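Budgeting for a two-arm tabletop setup – what did you forget to buy?

Posted in Equipment and Planning, 2 May 2019

Flirwood
We have 2282 dollars left to spend before July, and I get to plan the second bench! I could not be happier about it. The arms themselves are already paid for out of a different pot, so this money is for everything else: grippers, cables, mounts, lighting, and the stuff the arms will pick up. The first bench does sorting and stacking of small household things, mostly plug adapters, and I want the second one to match it closely enough that we can move a job from one to the other.
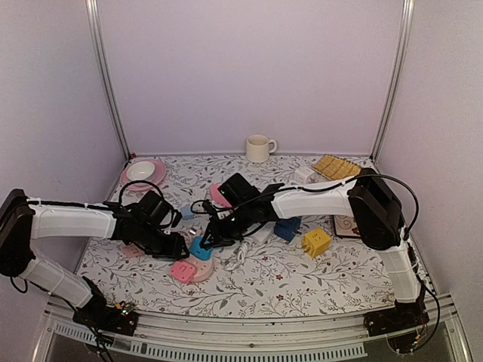 Bench one: two arms on the front rail, adapters on the cloth.

My list so far has 2 spare grippers, a second set of cables, a power supply and a box of adapters in mixed colors. What I can't work out is how much to hold back for spares. The person who planned bench one left no notes (the spreadsheet has a tab called "misc" and that's the whole story). Do I put the money into parts now, or keep a chunk for whatever breaks? And is it worth paying for a camera at the wrist as well as a fixed one? I keep going back and forth on that.

Stestance
Great project, I'm jealous! Hold back 20 percent and don't touch it until you've run the bench for a full month. On ours it went to cables first, then gripper fingers, then cables again. Buy the cables longer than you think. An arm at full reach will find out how long they are before you do.

Yes to the wrist camera. For stacking I'd give up plenty of other things on your list before that one. A fixed camera tells you where the arms are, but once the fingers close on a block and bring it up to a pile, the close view is the one you want for judging how the pieces sit against each other.

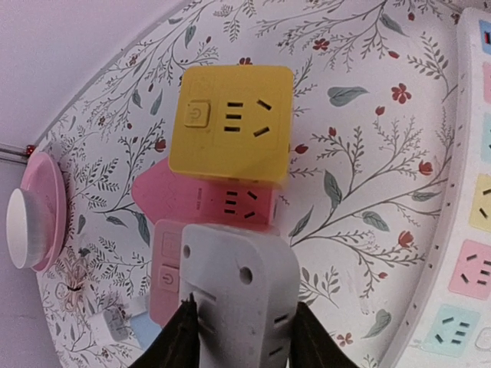

Flevis wrote to me that they'd skip the second camera at first and spend the money on a better rail, then add the camera once the bench had earned it. I don't agree, but it's a fair plan if your mounts are flimsy. Check how much yours flex before you order anything.

Also, get your adapters in one order. We bought 12, then went back for more, and the new ones were a hair wider – enough that we had to redo the grip settings.

Tomić
just get more grippers, you always need grippers

Flirwood
Thank you both! Wrist camera is going on the list and the 20 percent is now its own line so I can't "borrow" from it. I'll check the rail tomorrow with a straightedge. Does anyone have a favorite kind of cable tie for the forearms? The plain black ones work fine, but I end up cutting them off every time I reroute something.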